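Sunday, May 3, 2020

Back on the Drirkinia by-election sheets at home (yes, on a weekend!). Typed in 135 ward returns before lunch, and the turnout column finally adds up, so I'm happy.
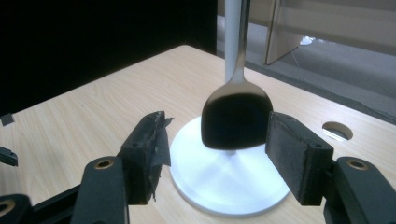

## Oshima ward

Margin is 4 votes on the recount sheet and 2 on the one Mwanaisha Rotich sent me. I think hers is newer, but I want the stamped copy before I touch the table. 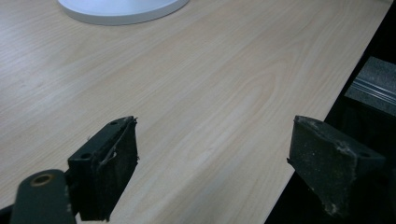
Vevus is the other headache: almost 800 postal ballots filed under the old boundary, and Civum just lumps them in with the rest. Split them by hand for now, redo the swing chart, ask Mwanaisha if September is still the plan for the council seats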